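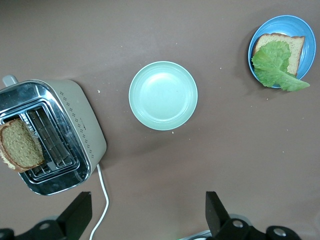

From: Eetu Manninen
To: plestwood-bread
Subject: Re: Toast one slice, leave the other (long)

Lenni Seppälä wrote:

> Hello all. After the discussion in December about sandwiches that go
> soggy, I've been working on this every morning and I think I have it.
> The trick is that you toast only the TOP slice. The bottom slice stays
> as it came off the loaf, goes straight on the plate, and the lettuce
> leaf goes directly on it. No butter, no mayo under the leaf. The
> lettuce seals the bread. Then the toasted slice goes on top, and the
> dry heat from it pulls the extra moisture up out of the sandwich and
> away.
>
> Also very important: use a 2-slot toaster and only one slot. If you
> load both, each slice gets half the heat and you get that leathery
> toast we have all complained about. My Vudenent is a lot better with
> one slice in it. It says 2,000 watts on the bottom and I want all of
> that going into my bread.
>
> Last thing, a cold plate is the enemy. The toast should never touch
> one. Have the plate ready right next to the toaster so the slice
> spends as little time in the air as possible.
>
> I've been using the Laaksonen seeded loaf, sliced thick. I have not
> had a soggy sandwich since I started. Try it and report back!
>
> Lenni

Lenni, thanks for writing this up, and for putting in the mornings. I did try it, more than once, and I don't believe most of it. I'll go in your order.

The lettuce. A leaf is mostly water. If you pull it apart, or it has a broken rib, or you washed it and gave it one lazy shake over the sink, you're laying something damp straight on soft bread. I made two of yours, one with a leaf dried properly in a towel and one with a leaf I only shook, and left both for the length of a phone call with my sister. The shaken one had a wet patch the shape of the leaf. The dried one was fine. So was a third I made with butter under a shaken leaf, and butter is the thing you told us to leave out. I'd say your sandwiches stopped going soggy when you started drying your lettuce. Did you start drying your lettuce? You don't mention it either way, and I'd like to know before I give the top slice any of the credit.

The toast "pulling moisture up and away." Away to where? Warm toast on a cool filling gives off steam, and the steam gets caught under the toast. Put a hot slice on a plate and lift it a minute later and the plate is wet. Turn that upside down and you have your sandwich. Mine was damp on the underside of the toast, crisp on the outside, and I ate it before it could get worse. If you eat yours quickly too, that could be the whole secret, and it would work just as well with anything else you did to it.

The one slot business is where I really dig in my heels. The slots in an ordinary toaster have their own wires on each side. Filling the second one doesn't take heat out of the first. If anything the bread in the outer slot has a warm neighbor. On some cheap ones both slots are on all the time, whichever one you use, so with a single slice you are heating an empty slot and the kitchen. I ran mine both ways on the same setting, and the slice that came up with company was a shade darker than the one that went in alone. One shade, and I wouldn't swear to it in bad light.

What I think is happening to your slices is thickness. You say thick, and the Laaksonen loaf already has a lot of chew in it. A thick slice sits crooked in the slot, leans on one side of the cage, and colors on that side first. Then you push the lever down again to fix the pale side and dry out the whole thing. There's your leather. Load one slot and you have time to fuss over how the slice is sitting. Load both and you wander off. That would explain what you saw without asking the toaster to do arithmetic.

As for the number on the bottom, I'd turn yours over again (unplugged, and over the trash can, you'll be amazed what comes out). My little one doesn't come anywhere near that and it makes toast. Are you sure it doesn't say 200-something volts and you read the line above? I'm happy to be wrong about that one.

The cold plate I'll give you. Partly. Toast laid flat on any plate sweats, and a cold plate makes it worse. But then "ready right next to the toaster" doesn't fix anything, it just gets the toast onto the cold plate sooner. Stand it up. Leave it in the slot with the lever up while you sort out the filling, or lean it on something. Five minutes in the air did mine no harm at all, and the steam had gone somewhere other than into my lunch. I'd keep the plate close for a duller reason: crumbs. And put the cord behind the toaster before you start lining plates up next to it. I've dragged one off the counter by catching my sleeve, and I was only reaching for the salt.

So, what I'd want to see before this goes in the list notes as advice:

Same loaf, same thickness, same day. Yesterday's bread toasts differently and I think some of us are comparing across a weekend.

Dried leaf in all of them, or the test is about lettuce.

One sandwich with no toast in it at all. You didn't make one of these, or didn't say so, and it's the one I care about.

Cut them after the same wait, and let somebody else in the house do the judging without being told which is which.

I'll do my half with the rye from the Vilham market, because that's what I have in the freezer, and with the ordinary white loaf if I get to the store. If anyone else has the Laaksonen, please use that so we can compare with Lenni's. Sourdough people, you're welcome to join in but please post under your own subject line this time.

And Lenni, what setting are you on? You wrote all that and left out the dial.

Eetu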